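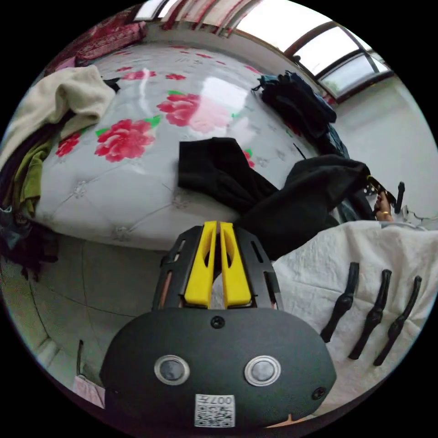
Keep the Good Bedspread on the Bed

Opinion | Home

May 28, 2020
By R. Baldursdóttir

Every laundry day the bed turns into a table. Clothes go down in heaps, light things on dark things, and something always slides over the side toward the floor. A lot of housekeeping advice says to strip the good cover off first, or to buy a folding station and do the work somewhere else. I think that advice is wrong.

A quilted bedspread with big red-pink roses on light gray is a cheerful thing to look at. In many homes it is also the best one the family has, and so it spends the year folded on a shelf while an old blanket does the job. I grew up with that system. My mother's good spread came out in August, when relatives visited, and went back after 5 days. When we cleared her closet it was close to new, and I don't think she got much pleasure from it.

The usual objection is wear. Buttons in the quilting catch on zippers, and a shiny fabric will snag. Fine. Check the pockets, close the zippers, and keep belts off the bed. My own spread came from a shop called Osta and cost 38 dollars. The Puvlow folding table I nearly bought was 635, and it would have filled the only clear floor in the room.

There is also the matter of height. A bed is low, and folding on it for an hour is hard on the back. I sit down for the shirts and stand for the pants. Some people move everything to the kitchen, but then the piles have to be carried back, and in my house they stay on the chairs until dinner.

What I would ask for is a finish time. Clothes on the bed at noon are work in progress. Clothes on the bed at ten at night get pushed to the foot or dropped on a chair, and half of them need folding again. Put the dark things in one pile and the light in another, do the biggest pieces first – they take up the most room – and put each pile away before starting the next.

The roses will fade a little over the years. I would still leave the spread on.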